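## 3. Attaching the legs

Applies to the Trellby utility stool. Read the whole section before starting. Work on a flat, covered surface so the seat does not get scratched.

1. Place the seat upside down with the ribbed side facing up.
2. Check each corner socket for molding scraps. Trim with a hobby knife if needed.
3. Push each leg straight into its socket until it stops.

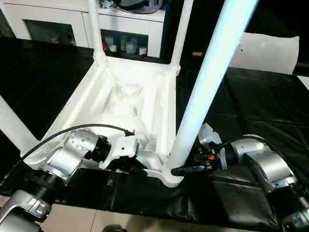

Manual 3064, page 21

**Note:** Do not use oil or grease on the sockets. Dish soap diluted with water is acceptable. Let it dry overnight before the stool is used.

4. If a leg goes in at an angle, pull it out and start again. Do not hit it with a metal hammer.
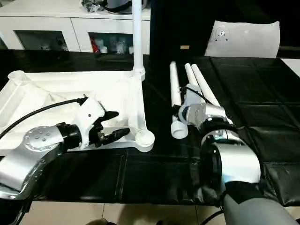

Fig. 3. Leg standing in its collar; open socket at the next corner.

5. Turn the stool over and press down on the middle of the seat with both hands.
6. Check for rocking. Reseat the leg that lifts.

**Caution:** Do not stand on the stool. Keep it away from heaters and stovetops.
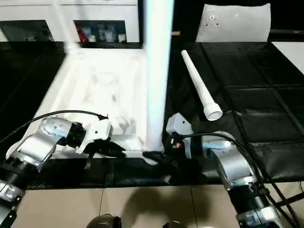 **Can the legs be removed again for storage?**
Pull each leg straight out while holding the seat down. Store the legs with the seat and repeat steps 2 through 6 when reassembling.

Replacement legs: order part 153 from Dokura, Britulville. Legs from the older Baysal stool do not fit.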